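What an Open Day Should Show

Institutions that hold open days tend to polish them. The floors are cleaned, the schedule is printed, and the machine on display does the one thing it is known to do well. Visitors applaud and go home with a folder. I have attended many such events on behalf of my department, and I have organized a few, and I have come to believe that most of them teach the public very little about automation. The open day held in March by Prorkosix was an exception, and I wish to set out why other laboratories and firms should follow its lead.

Prorkosix develops handling equipment for warehouses and small shops. It occupies part of a shared building with a large atrium, and it chose to hold its demonstrations upstairs in the open area, at an ordinary table, in daylight. The usual choice would have been a closed room with dark curtains and a fixed lamp. A firm that shows its work under controlled light is entitled to do so, but it should tell its guests what has been controlled. In the atrium there was little to control. The daylight changed during the afternoon, people passed on their way to meetings, and the table held the kind of things that tables hold.

The program ran to 18 short sessions, each limited to a small group, and it registered 1367 visitors before it closed. I joined the session at two in the afternoon. Our host was Sohail Khattak, who leads the group responsible for collecting manual demonstrations. He began with no slides. He handed the gripper to a visitor in the front row and asked her to pick something up.

The gripper in question is held in the hand. It has two fingers and a camera, and it is used by a person to perform a task so that the motion, together with the view from the tool, can be recorded and later used to train a robot. Many visitors had arrived expecting a robot arm. A few were plainly disappointed. I would argue that they saw something of greater value, namely the part of the work that is done by people and that publicity material commonly leaves out.

The first object was a bottle of water. It is difficult to think of a more familiar item, and for that reason it was a good choice. Everyone in the group knew how to lift a bottle and believed that a machine ought to know as well. Within a few minutes they had reason to think again. Mr. Khattak asked each person to say, before closing the fingers, where the bottle should be held and why. There was real disagreement. One visitor preferred the shoulder, and another wanted to take it by the cap. A retired schoolteacher argued for the lower part and was invited to try it. 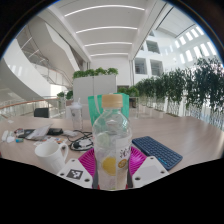
The handheld gripper closed on a bottle near its base, seen from the tool's own camera.

Clear plastic is a hard material for a camera. Light passes through the bottle and bends whatever lies behind it, so the edge that a person finds without effort may be hard to find in a recording. The marker on the finger, a printed square in black and white, gives the software a known pattern to look for. Mr. Khattak explained this in two sentences and then let people look for themselves. I noticed that the questions which followed were much better than the questions one hears after a film. Visitors asked what would happen with a half-empty bottle, with a softer bottle, or with a different label. They had begun to think about the problem as a problem, and that is the most an open day can hope to achieve.

I have heard three objections to this style of event, and they deserve a fair reply.

The first is that it is slow. A group of visitors each taking a turn with one tool will see fewer things in an hour than a group walked past a row of displays. This is true. I do not accept that it is a defect. A visitor who has held a gripper for five minutes can explain to a neighbor what it does. A visitor who has walked past a row of displays can usually report that they were impressive.

The second objection is that it makes the technology look weak. At the session I attended, some attempts failed. A grasp was taken at a poor angle and had to be repeated, and one visitor gave up and passed the tool along. A colleague from Clidura, whose own showroom is admired throughout our region, told me afterward that her management would never allow it. Customers, she said, remember the failure. I understand the concern, but I believe it rests on a low opinion of customers. Those who buy equipment will meet its limits soon enough. They are better served by meeting them early, in the presence of someone who can explain them.

The third objection concerns privacy, and I take it most seriously. A camera carried by hand through a shared space records more than the object in front of it. It sees the far side of the room, the belongings on the table, and anyone who happens to stand nearby. Prorkosix posted a notice at the top of the stairs and asked each group for its consent before recording. Those who declined were given the same tool with recording turned off. This was correct, and it was handled politely. I would have wished for one thing more: a plain written statement of how long the recordings would be kept and who would be permitted to see them. When I asked, I received a clear answer in conversation. It should have been on paper.

The wider question is what the public is owed. A good deal of public money now supports research in automation, and many people will have these machines brought into their places of work without being asked for their opinion. An open day is one of the few occasions on which they may put a question directly to those responsible. If that hour is filled with music and a rehearsed routine, it has been wasted, and visitors are right to feel that they were treated as an audience.

For this reason I have recommended to my own institution that our next open day follow four rules. Every demonstration should use everyday objects. Visitors should handle the equipment wherever it is safe to do so. Staff who do the work should present it themselves. Failed attempts should be left in the program and discussed. The Pacheco building, where our event will be held, has a ground-floor hall that would serve the purpose well, and the Nulus project has agreed in principle to provide equipment for up to 16 visitors at a time.

I expect some resistance. Our communications office has asked, reasonably, what it is supposed to photograph. It may photograph a person learning to hold a bottle with two plastic fingers and taking the matter seriously. At Prorkosix the two o'clock group was still at the table when the next one arrived, and Mr. Khattak had to ask for the gripper back.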